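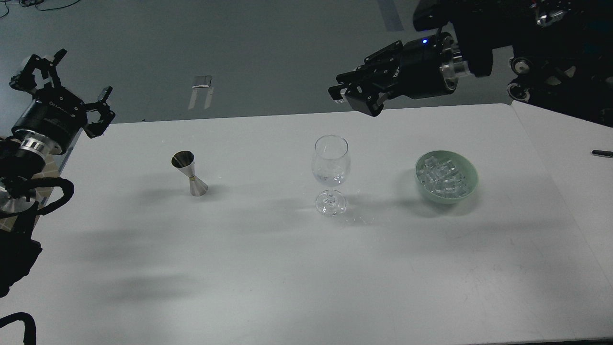 The Stakdale folding table was assessed for use in the shared study rooms of the Festemden library service, where the existing furniture had reached the end of its working life. The model is sold in three top finishes: oak effect, grey and white. White was chosen for the trial, and readers should know how such a surface behaves in ordinary light. A white tabletop takes soft grey shadows very readily, and under uneven lighting one part of it may look noticeably duller than another. Two members of staff reported marks on the trial tables which proved to be shadows.

## Assembly and stability

Each table is delivered flat, with the legs folded beneath the top. Opening the legs takes less than a minute and requires no tools. The locking catches are stiff at first and should be pressed until they click. One table of the nine supplied had a catch that would not close fully; the supplier, Gosling, replaced it without charge.

Stability is good on a level floor. On the older boards of the upper reading room a slight rock was noticed, and the screw feet offer only limited correction. Marcelle Carré, who led the assessment, recommends that the tables be kept to the ground floor until longer feet can be obtained.

## Daily use

The tables were in public use from April and were booked 1026 times during the trial. The height suits most adults for reading and writing. It is less suitable for children under ten, for whom the service continues to use the lower Plumine range.

The surface cleans well with a damp cloth. Ballpoint ink left overnight needed a mild cleaning fluid, and a faint line remained in two places. The edges have worn less well. Where tables had been pushed together repeatedly, small chips appeared at the corners.

Folding the tables away is a task for two people. The maker describes the model as suitable for one, but the weight makes this unwise, and staff have been asked not to attempt it alone.

## Cost

The price at the time of purchase was 220 euros per table, with delivery charged separately. The Plumine equivalent costs less but carries a shorter guarantee and has no screw feet.

## Recommendation

The Stakdale table is recommended for ground-floor study rooms. The grey finish should be considered where lighting is uneven. A further order will be placed once Gosling has confirmed the price of spare catches. Comments on this review may be sent to Albane Besnard at the furniture office.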